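Maxence Hervieu
@maxencehervieu

My Saturday project, a thread: get the work table back to bare wood. I own 433 things and they all live on it.

1/ Pale wood. I had forgotten. Apparently I picked this table for the grain.

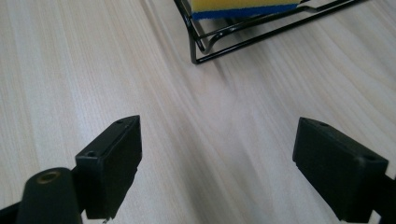

It went by the name "the pile" for most of a year – even the mail carrier asked after it.

2/ The Srithong takeout menus went first. I kept 2, for emergencies. 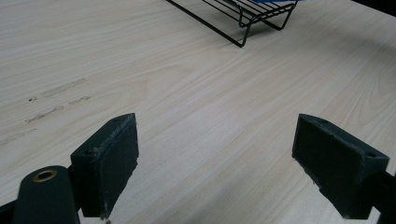

3/ Tadeo Gallardo stopped by and set his coffee down without looking for a spot. Then he put his keys next to it. This is how piles start, Tadeo.

4/ Next up, the scuffs. Taking suggestions that don't involve sanding.

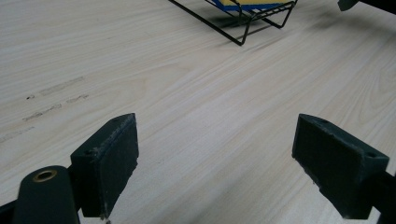

Faint gray smudges, left side.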